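Search this site Go

Open day at the Nodesier building, Grulik

Quick write-up before I forget it all. 27th October, left the house far too late, missed the fast train and had to take the stopper. Got into Grulik with 40 minutes less than I'd planned. Cold, bright, wind straight up the river. Bus from the station is free on open day if you show the leaflet. I had not printed the leaflet. Driver waved me on anyway.

For anyone who hasn't been: the Nodesier building was a soap works for most of its life, then a furniture store, then empty, and now it's small workshops on the lower floors and rented rooms above. One open day a year, everything unlocked. I came for the soap history mainly, and the stairs. People had told me about the stairs.

The stairs are good. Cast iron, goes right round the old lift shaft, 289 steps if you include the last bit up to the roof tank, which they've painted on the risers so you can't lose your place. Did them all. Stopped twice. The roof tank itself is nothing much, a big rusty box with pigeons, but the view over the goods yard and out to Letmont is worth having wet eyes for. You can follow the line of the old canal by the trees. Too windy to stay up there long.

Ground floor: boiling room. The pans have gone for scrap, years ago, but you can see the rings in the floor where they stood, and there's a board with the wages from one January, copied out in very neat handwriting. Soap wrappers in a glass case, the pale green ones with the swan are lovely. Wanted a postcard of that one, they'd sold out. Smell still in the brick, or I imagined it. The woman next to me said she could smell it too so make of that what you will.

First floor: bookbinder, two potters, somebody mending accordions. Bought a small bowl, chipped it on the way home. The bookbinder had a queue and I couldn't get near. Accordions very loud in a room that size, but what a noise, would of stayed longer.

Then lunch. The canteen was run by Magyar, the bakery from the square, and they'd got it right: one soup, one pie, tea from an urn. Pie was leek and potato with a proper lid. Sat at the end of a long bench with my coat on. By ten past one the pie had gone and people were getting cross about it, so go early.

Upper floors after that, the rented rooms. Nicer than I expected, light floors, all doors open, you just wander through.
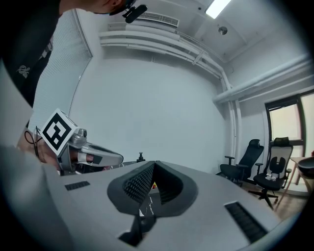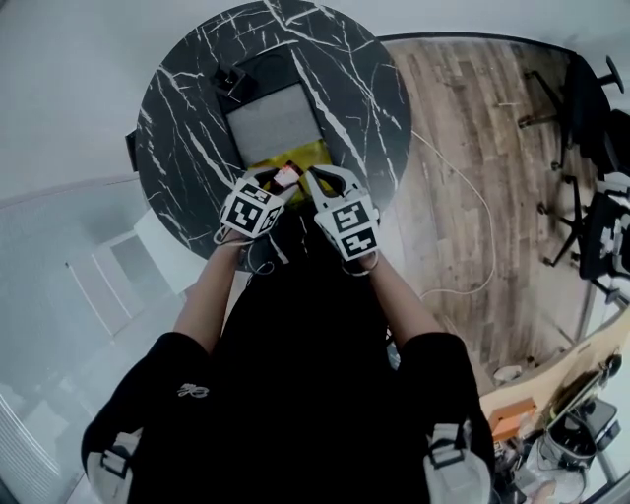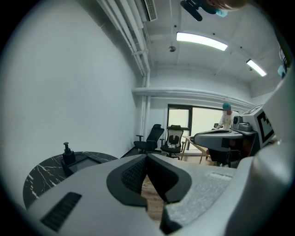
Upstairs at the Nodesier building; the last of the three shows the pump bottle on the round marble-patterned table.

I had a thing for that table. Looked for one the same when I got home and did not like the prices.

Talk at half past two in the old packing hall. Subject was how the works got its water, sounds dry (sorry) but it was the best part of the day. They drew from a spring over on the Letmont side and ran it in under the road in clay pipe, 1,235 yards of it, and a good stretch is still down there. When the road was dug up for the gas they found a bit with the maker's stamp on and it got passed round the room in a tea towel. Heavier than it looks. Speaker ran over, slides were in the wrong order, didn't matter. Lots of questions from the back about who owns the spring now. No clear answer.

After that I had a look for the loading bay, which is on the map but not signposted. Go out past the bike racks, left, left again. Old weighbridge still there with the dial stuck. Kids jumping on it to make it move. It didn't.

Practical bits:

Entry is £2, cash only at the gate, card in the canteen. Toilets on ground and second floors, the second floor ones had no queue. Lift is working but small and slow, and dosen't go to the roof. Wear something warm, the packing hall has no heating whatsoever. Dogs allowed in the yard only. Parking hopeless, get the bus.

Didn't see: the basement (tours full by eleven, put your name down the minute you arrive), the print room, most of the second floor. Would want a whole day next time and an earlier train.

Going back for the basement. Also for the pie.

Contact | Copyright Grulik Days Out | Back to top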